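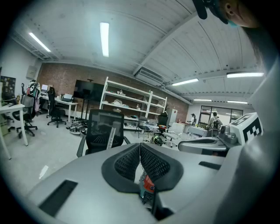 Black padded fingertips on a grey hand-held gripper.

How to keep a referee log for your Sunday league side

Deividas Lill, May 19, 2022

Most clubs at our level argue about refereeing from memory. At Kuswood we started writing it down in January, and by spring we had over 100 decisions on paper. It takes one person on the touchline with a notebook and a watch. These are the steps we use.

1. Pick one person
Choose someone who is not playing and not coaching. A substitute will do for the first half, but he has to hand the notebook on before he warms up. Kha Lý did ours for most of the season.

2. Rule the page before kick-off
You need five columns: minute, which team, what was given, where on the pitch, and a blank one for afterwards. Write the referee's name and both teams at the top. Leave a line between entries as you will want to add things.

3. Decide what counts
Log penalties, penalty appeals turned down, cards, offsides that stop a clear chance, and goals ruled out. Leave out throw-ins and ordinary fouls in midfield. In our first match against Horow we wrote down everything and ended up with 50 entries before half-time, most of them no use to anyone.

4. Write what was given
Put "penalty, handball" and nothing more. Opinions go in the blank column, and only after the match. If you did not see it, write "not seen" and carry on.

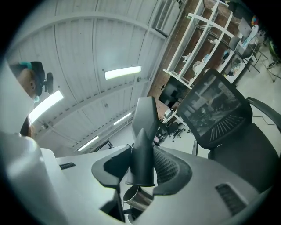 5. Fill in the last column the next day
Sit down with two others and go through the entries one at a time. Mark each one A for agree, D for disagree or U for unsure. If the three of you can't settle it in a minute, it is a U. Expect a lot of those - Helju Dambrauskienė marks nearly every offside that way, and from the halfway line she is probably right to.

6. Copy it up
Use a spreadsheet with one row per decision. Keep the match date in its own column or you won't be able to sort it later.

7. Wait before you draw anything from it
One match tells you very little. We don't look at totals for a referee until he has done at least 3 of our games. When you write to the league, quote the minute and the decision, attach the page and keep the letter short. Ashwin Bhat has our blank sheet if you would like a copy for your own club.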